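Looking after the hand grippers in the Sulach room

Posted May 16, 2019

On this page I collected notes and one photo about how we keep our pair of hand-held grippers in good order. We use them for the garment tasks of the Huvach project, where a person wears a gripper on each hand and does the work that later the arm must learn. The grippers have a simple construction, but they ask for attention every day. Colleagues from Trornley wrote to me with the same questions several times, so I put the answers in one place.

The marker cubes

Each gripper carries one cube with printed square patterns. The cube must not move on its seat, not even a little. I hold the body in one hand and try to turn the cube with two fingers. If I feel play, I take out the screw, clean the seat and tighten again. After this the calibration must be repeated, also when it was only a quarter of a turn.

The printed faces get dirty from fingers. A dry cotton cloth is enough. Please do not use alcohol - on our first set it made the black squares gray at the edges, and we had to print all the faces again. The print must be matte, because a glossy one reflects the ceiling lights.

The finger pads

The pads become smooth with use and then thin fabric slides out. We change them after 200 grasps of denim or towel, and a bit later when the work was only with cotton shirts. The old glue must come off completely. I use a plastic scraper and I let the new pads rest for one night under a small weight.

The opening

With the trigger free, the fingers should open to 62 millimeters. I measure at the tips with a caliper. When the value is smaller, usually there is lint in the guide. We had a case where the left side opened only to 48, and the reason was one long blue thread around the pin.

Cable and power

The cable leaves the housing at the back and this is the weak point. Leave a free loop near the wrist, so that the arm can go up to a high hook without pulling on the plug.

Reaching up to the coat rack 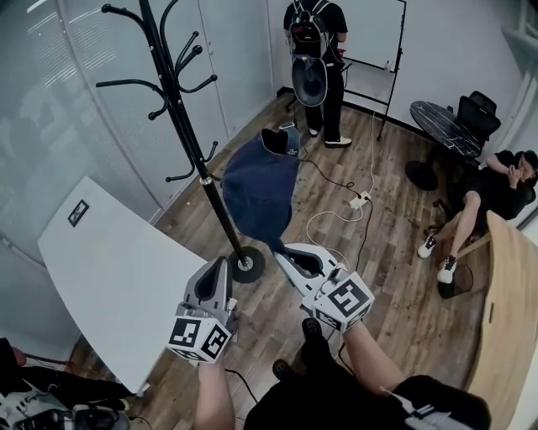
For jackets we ask the wearer to come to the collar slowly and close both sides before lifting. A fast closing bends the pads outward, and then they come unglued at the lower corner first. One series takes around 40 minutes, and after it we check the cubes again.

Putting away

Both grippers go back in the Vachon case with the fingers open. The springs get tired when they stay closed for a long time. The left one has its place on the side of the handle - please keep it so, the foam is cut for it.

In June we will receive new guides with a cover against lint. I will add the fitting steps to this page when I have tried them.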